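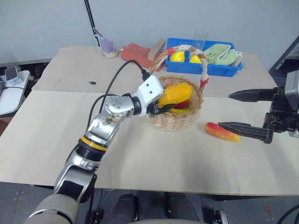

Yellow plastic corn and a woven wicker basket on a light beige tabletop.

Wavivside Produce Names

Version 6

A word list of fruit, vegetable and grain names as they are used at market stalls, with spelling variants and plural forms. It covers three market towns: Drusance, Sani and Telau.

Contents

names.csv: 348 entries, one per line
variants.csv: 234 spelling variants, each linked to an entry by its id
notes.txt: remarks on single entries
CHANGES: what was altered in each version

Columns in names.csv

id: a number that stays the same between versions
name: the most common form, lower case
plural: left blank if the stalls use the singular for both
group: fruit, vegetable, grain, nut or herb
town: drusance, sani, telau or all
unit: how the item is priced (each, bunch, pound, basket)

How the names were collected

Names were copied from price cards and chalk boards, then checked against what sellers called the item when asked. Where the card and the seller disagreed, the spoken form went into names.csv and the written one into variants.csv. Brand names and variety numbers were dropped.

Corn is listed twice, once as a vegetable (sold by the ear) and once as a grain (dried, sold by the pound). The same goes for beans. If you need one row per plant, merge on the first word of the name.

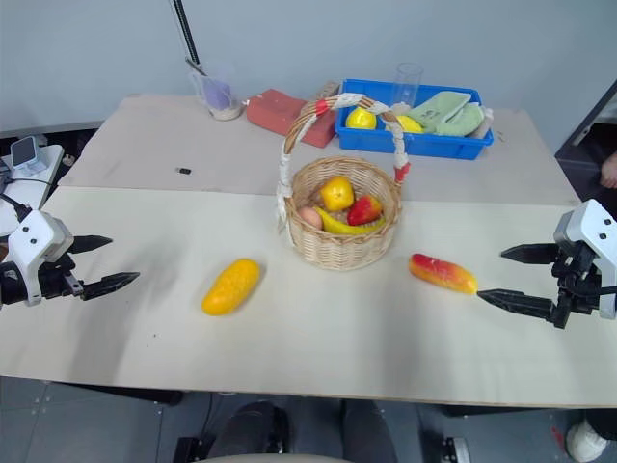
Telau was visited only in June, so winter crops from that town are thin. Most of the squash and root entries come from Drusance. In version 5 the unit column mixed "lb" and "pound"; it now uses "pound" throughout.

Known problems

37 entries have no plural checked by a seller. They are marked with a question mark in the plural column. "Greens" is used for at least four different plants in Sani and has not been split up.

The files are UTF-8 with Unix line endings. Some spreadsheet programs drop the accents on import unless the encoding is set by hand.

License

Free to use and change. Please keep the name Wavivside Produce Names in any copy you pass on, and state which version you started from.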